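Unit 4: Sorting, Storing and Keeping Small Parts
Introduction to Stockroom Practice
Instructor: Svend Overgaard

Reading for this unit: chapters 5 and 6 of the course pack. Bring your worksheet from Unit 3.

4.1 What counts as a small part

For this course a small part is anything that fits in a closed hand and is held in quantity. Screws, washers, clips, springs, grommets, fuses and short lengths of tube all qualify. A part that is small but held singly, such as a spare motor brush for one machine, goes under tools and spares (Unit 6).

Small parts cause more trouble than their price suggests. A missing washer costs almost nothing to replace, but a bench can stand idle for a morning while someone looks for it. The Hongate stockroom, which we visit in October, holds 2,000 separate part numbers. Most of them are small parts.

4.2 Fixed and floating locations

In a fixed system each part number has one bin and always goes back there. People learn the layout quickly and can often find things without the list. The drawback is wasted space, as a bin stays reserved even when it is empty.

In a floating system a part goes into any free bin and the location is written down at that moment. Shelves stay fuller. Everything depends on the record, though, and one unrecorded move can hide a part until the next full count.

Many stockrooms mix the two. Fast movers get fixed bins near the counter, and slow movers float on the back shelves. Be ready to say which parts on your worksheet belong in each group.

4.3 Reorder points

The simple rule is:

reorder point = (daily use x lead time in days) + safety stock

Worked case: the Oltora bench uses 5 clips a day. The supplier takes 7 days to deliver, and we want a safety stock of 15.

5 x 7 = 35
35 + 15 = 50

So we order when the bin drops to 50. If the supplier's lead time goes up to 10 days and nothing else changes, the reorder point becomes 65. Work this through yourself before class.

Safety stock is a judgment. Raise it for parts with uneven use or a supplier who is often late. Lower it for parts you can buy locally the same day. Do not set one figure for the whole room and leave it there.

4.4 The two-bin method

Put stock in two bins, one behind the other. Draw from the front bin only. When it is empty, send its card to purchasing and bring the back bin forward. The back bin has to hold at least the reorder quantity worked out in 4.3.

No counting is needed day to day, and this is the main reason small shops like the method. It fails when people draw from both bins at once or put the card in a pocket - both happen often. A card rack next to the counter helps.
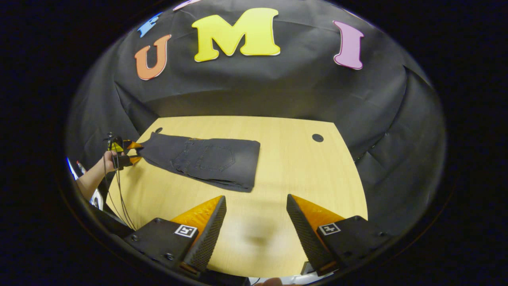
The two-bin method is a poor fit for parts with a shelf life. Adhesives, seals and some batteries need to go out oldest first, and a back bin that gets topped up by hand will end up with mixed dates. Use dated bags for these and keep them out of the two-bin shelves.

4.5 Labels

A bin label needs the part number, a plain description and the unit of issue. Write the unit in full: each, pair, box of 10. Mistakes over the unit are the most common error in the Mahuika case in your course pack, where a request for 10 boxes was filled as 10 single screws.

Put the label on the bin and repeat the location code on the shelf edge. Handwritten labels are fine if they are in block capitals.

4.6 For next time

Finish the Unit 3 worksheet and add a reorder point for every part on it. Read the Akis case and note where its bin records and its shelves disagree. Hand in one page, typed or neatly written, at the start of class.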